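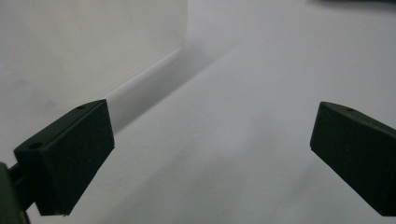
제7장 식품 포장재의 차단 특성

7.1 개요

건조 식품의 저장 수명은 내용물의 초기 수분 함량, 포장재의 투과 특성, 유통 환경의 온도와 상대습도에 의해 결정된다. 제6장에서는 수분 활성도와 등온 흡습 곡선을 다루었다. 본 장에서는 포장재를 통한 수증기와 산소의 이동을 정량적으로 기술하고, 이를 저장 수명 계산에 적용한다.

고분자 필름을 통한 기체의 투과는 세 단계로 진행된다. 기체 분자는 고농도 측 표면에 용해되고, 농도 구배를 따라 필름 내부를 확산한 뒤, 저농도 측 표면에서 탈착된다. 정상 상태에서 투과 계수 P는 확산 계수 D와 용해도 계수 S의 곱으로 표시된다.

P = D × S (식 7.1)

식 7.1은 D가 농도에 의존하지 않고 용해가 헨리의 법칙을 따를 때 성립한다. 폴리에틸렌과 폴리프로필렌의 수증기 투과에는 대체로 적용할 수 있으나, 폴리아미드와 에틸렌비닐알코올 공중합체처럼 흡습성이 큰 재료에서는 오차가 커진다. 이러한 재료의 취급은 7.4절에서 설명한다.

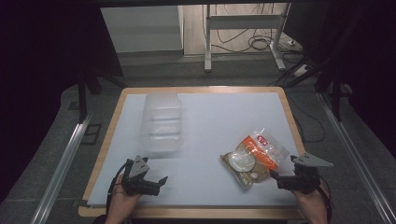

투과도는 단위 면적, 단위 시간당 통과하는 기체의 양으로 나타내며, 측정 조건을 반드시 병기한다. 동일한 필름이라도 상대습도 65%에서 얻은 값과 74%에서 얻은 값은 직접 비교할 수 없다. 문헌값을 인용할 때에는 필름 두께와 시험 온도도 함께 확인하여야 한다.

완성된 포장의 차단 성능은 필름 자체의 투과도만으로 예측되지 않는다. 열접착부의 미세 누설, 접힘에 의한 핀홀, 인쇄 및 라미네이션 공정에서 생긴 결함이 전체 투과량에 기여한다. 경질 용기에서는 뚜껑과 몸체의 접합면이 주된 침입 경로가 되는 경우가 많다. 따라서 필름 시편 시험과 완제품 시험을 구분하여 수행한다.

7.2 사례 자료

본 장의 계산 예제는 Porkareck 공장의 쌀과자 저장 시험 자료를 사용한다. 시험에는 단층 연신 폴리프로필렌 봉지(Sastry형)와 알루미늄 증착 적층 봉지(Ramano형)가 쓰였다. 시료는 Truststead 창고에 8주간 보관되었으며, 매주 중량 증가와 파단 강도가 기록되었다. 시험은 4월에 개시되었고, 창고의 평균 상대습도는 약 65%였다. 원자료는 부록 B에 수록하였다.

두 봉지의 중량 증가 곡선은 초기 구간에서 거의 직선이다. 이 구간의 기울기를 봉지 표면적과 수증기 분압 차로 나누면 겉보기 투과도를 얻는다. 내용물의 수분 활성도가 상승하면 분압 차가 감소하므로 후기 구간에는 같은 방법을 적용하지 않는다.

7.3 기호와 단위

본 장에서 필름 두께는 L, 유효 면적은 A, 수증기 분압 차는 Δp로 표기한다. 두께는 마이크로미터, 면적은 제곱미터, 압력은 킬로파스칼을 사용한다. 시간의 단위는 일(day)로 하며, 다른 단위를 사용하는 경우에는 해당 식에 별도로 표시한다.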